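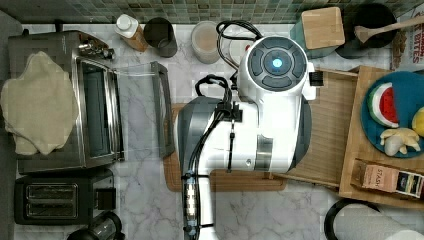
Reading time: 2 minutes

Toaster or Toaster Oven: Why Do Some Kitchens Have Both?

Bread goes in pale and soft, and toast comes out brown and crunchy. How does that happen? Let's take a look at the left side of this counter, where two toast-making machines live side by side!

The black one with two long slots is a toaster. Look into the slots and you'll spot silver grilles. In a toaster like this, thin wires get so hot that they glow orange, and the heat travels straight across to the bread. Scientists call that radiant heat. It's the same kind you feel on your face when you stand in the July sun.

The big steel one with the knobs is a toaster oven. Its glass door swings down flat, like a tiny drawbridge! A toaster oven heats a whole box of air as well as the food, so it can do jobs a slot toaster can't, like melting cheese on a sandwich or baking a potato (try balancing a potato in a toaster slot and you'll see the problem).

So what makes toast brown?

First the heat dries out the outside of the bread. Water in the bread turns to steam and floats away. Then, when the surface gets hotter than 300 degrees Fahrenheit, sugars and proteins in the bread join up and make brand-new flavors and that lovely brown color. It's called the Maillard reaction (say "my-YARD"). Cookies do it too, and so do roasted peanuts!

Leave the bread in too long and it turns black. That's carbon, and it tastes bitter.

Toast safely

Always ask a grown-up before you use either machine. Never poke a fork or knife into a toaster, even if your toast is stuck. Glass doors stay hot after the food comes out, so keep your fingers back. Towels and paper belong well away from anything that's heating up, and that includes the top of a toaster oven.

Try it!

With a grown-up, toast three slices of the same bread on low, medium and high. Let them cool, then smell each one, snap it in half and take a bite. Which is the crunchiest? Which would you put jam on?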